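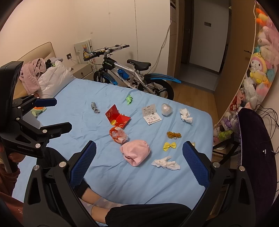
Our project set out to teach a robot arm to tidy up small soft things by showing it how a person does it, and most of my term went into the showing. We used a pair of hand-held grippers, one for each hand, with two fingers that open and close when you squeeze. You hold them out in front of you and do the job with them as if they were your own fingers, and what you do becomes the training material. No robot has to be in the room. That meant I could work sitting on a bed with my legs folded, with the things to be sorted spread over a light blue fitted sheet: knotted white tissues, a tangle of brown rubber bands, a yellow bow, a folded red card, a leaflet standing half open and a big bundle of pink fabric. I loved this part. It is a strange and very satisfying way to spend an afternoon!

Why soft things

The earlier group on this project (they called theirs Bralta, so we had to have a name too, and ours is Clurkulent) worked with wooden blocks and cups. Their arm got quite good at blocks. Then somebody dropped a sock on the table during the open day and the arm closed its fingers on nothing, over and over, for several minutes. Blocks keep their shape. A tissue with a knot in it has a fat middle and two floppy ends, and it looks different every time you put it down. My supervisor, Bronisława Pawłowska, suggested we build the whole project on things like that and leave the blocks alone.

We also wanted ordinary rooms. The lab has a white table, white walls and lights that never change, and a policy trained there tends to get confused by a patterned bedspread or a lamp. Bedrooms are full of stuff, and the stuff moves around between one session and the next.

How a demonstration goes

Each demonstration starts with both grippers open and well apart. You pick one item, bring it to a clear patch of the bed, let go, and return to the start position. Some items need both hands. With the card, I steadied one side with the left gripper and closed the right gripper on the fold. With a knotted tissue I used one gripper and went for the knot, never the ends.

I recorded 895 demonstrations over the term and kept 2 kinds of notes on each one: what the item was, and whether I had dropped it, re-gripped it or bumped something else on the way. I was advised to throw out every demonstration with a re-grip in it. I threw out the first few dozen and then changed my mind, and I'm glad I did. More on that below.

Getting the hang of it took me longer than I'd planned for. The first evening I was far too fast. My hands know how to pick up a tissue, so they simply did it, and when I played the recordings back the fingers arrived, closed and left in such a blur that I could hardly follow them myself. Bronisława watched a handful and told me to move as though I were carrying a full cup of tea. That was the best advice I had all year. I also had to unlearn using my wrists, which bend in ways our arm's last joint can't copy.

Comparing with remote control

For comparison we did a smaller set with the real arm, driven from the lab's Iteck controller, which is a pair of joysticks and a foot pedal. I collected 376 demonstrations that way. The good thing about remote control is that everything you record is something the arm can do, by definition. The bad thing is how slow it is, and how little you feel. With the hand-held grippers I could tell through my fingers when a rubber band had caught on its neighbour. With the joysticks I found out when the whole tangle came up off the table – and twice when it pinged across the lab.

I got tired much sooner with the joysticks, too. My later demonstrations in each session were visibly worse than the early ones, with long pauses while I worked out which stick did what.

What the arm learned

We trained one policy on the hand-held set alone, one on the remote set alone and one on both together. The combined one was the best of the three on everything we tried, which was a lovely result to get so close to the deadline. The hand-held policy came next and was clearly ahead on knotted tissues and fabric. The remote policy was steadier near the edge of the arm's reach, where the hand-held one sometimes asked for positions the arm couldn't get to.

The demonstrations with re-grips turned out to matter a great deal. When we left them out, the arm had no idea what to do after a miss and would carry on to the clear patch with empty fingers. When we put them back in, it went back and tried again. The first time I saw it do that I shouted, and somebody came in from next door to check on me.

Rubber bands beat all three policies. The arm would pick up one or two and trail the rest behind. I think the demonstrations are partly to blame, as I never settled on one way of doing it myself. Sometimes I scooped the tangle from both sides and sometimes I pinched the middle.

Things I would change

I'd write a short sheet of rules for each item before recording anything, and stick to it. I'd do shorter sessions with more breaks. I'd also bring in other people to demonstrate, as every movement in the hand-held set is mine, and the arm has picked up my habit of hovering before it closes.

The next group starts in June and has already asked for the grippers. I've left them my notes, the full item list and a bag of knotted tissues.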